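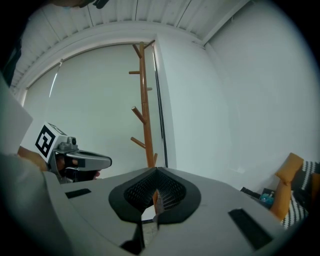 Fig. 1. Wooden pole, brown.

Materials for Everyday Objects
Session 7: Poles, handles and rods
Instructor: Akinyi Biwott
Lab help: Kheri Kombo, Room 19

Reading for this session
Course reader, section on wood structure. Skim the part on bark and read the part on grain twice. The glossary at the back covers most of the terms used below.

1. Why wood is strong in one direction

Wood is made mostly of long, narrow cells that ran up and down the trunk while the tree was alive. The walls of these cells carry load well along their length and much less well across it. A pole cut so that the cells run from end to end is stiff and hard to snap. If the same wood is cut at a slant, the cells come out at the side of the pole and it can split there under a fairly small load.

The term for this is slope of grain. We measure it as the distance the grain drifts sideways over a given length. On the lab samples, measure over 300 mm and write down the drift in millimeters. Use the scribe, not a pencil. A pencil tends to follow the ruler and the scribe follows the grain.

2. Bending

When a pole bends, the outside of the curve is stretched and the inside is squeezed. Somewhere between them is a layer that is neither stretched nor squeezed, called the neutral axis. In a round pole under a small load it runs through the center.

Stiffness depends very strongly on diameter. For a solid round section it goes up with the fourth power. Double the diameter and the pole is 16 times as stiff, for the same wood and the same span. Students often remember this as "four times," which is the change in the cross-section area and not the change in stiffness.

Length matters too. For a load in the middle and supports at both ends, the sag goes up with the cube of the span. A rod that is fine across a narrow closet may sag badly across a wide one. Adding a center bracket cuts the span in half.

3. Water

Wood takes in water from damp air and gives it up to dry air. It swells and shrinks across the grain and hardly changes along it. In practice:

A loose handle in a hammer or rake head is often a dry handle. Soaking it tightens the fit for a while, but the swollen fibers get crushed against the metal and the handle is looser than before once it dries.

A pole stored leaning against a wall can take a permanent bend. Slow bending under a steady load is called creep, and it is worse when the wood goes back and forth between damp and dry.

Finish slows the movement of water. It does not stop it. End grain takes in water fastest, so seal the ends first.

4. Failure

Look at the broken samples in the Mosoti tray. A brash break is short and blunt, almost like a carrot. A splintering break is long and ragged and usually gives some warning in the form of creaking. Brash breaks are linked with decay, with very low density, and with wood that has been overheated.

Gitau Kinyua's notes from last term have good sketches of both. Copies are in the lab drawer.

For Tuesday

Do problems 2 and 7 at the end of the reader section. Show units at every step. Bring one wooden handle or rod from home, of any length you can carry, and note its diameter at both ends and in the middle. Late work goes in the box outside Room 19.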